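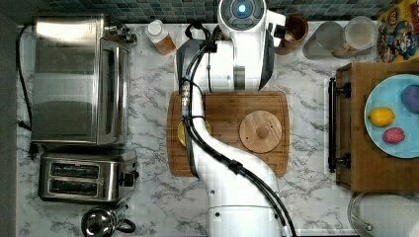 Before you ask for the price of a kitchen arm, measure your counter. I made this in the wrong order and lost 33 days with Nikora, the seller. The arm needs its base, but also free room on both sides, and the toaster and toaster oven on the left take a good part of it. Cables need a place too; clips along the arm hold them well, so put clips in the budget.

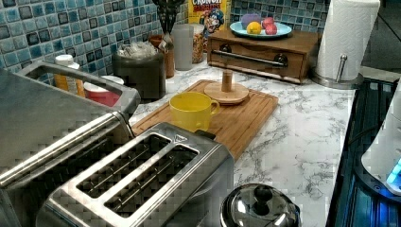 How much money should I keep for small parts?
Keep 453 dollars apart for mounts, cables and spare fingers, and do not touch it for the arm itself.

My full plan was 1,414 dollars, paid in two parts, the second one in August. Ask the seller in writing who pays the shipping if a part must go back. 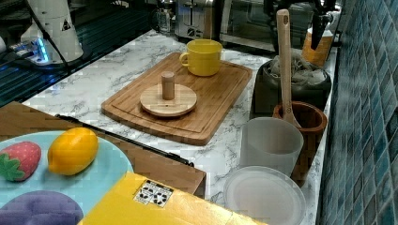
Ask also how long the warranty is. Mine is 18 months, and repairs go through Timska.

Guangming Dong, Jul 12, 2020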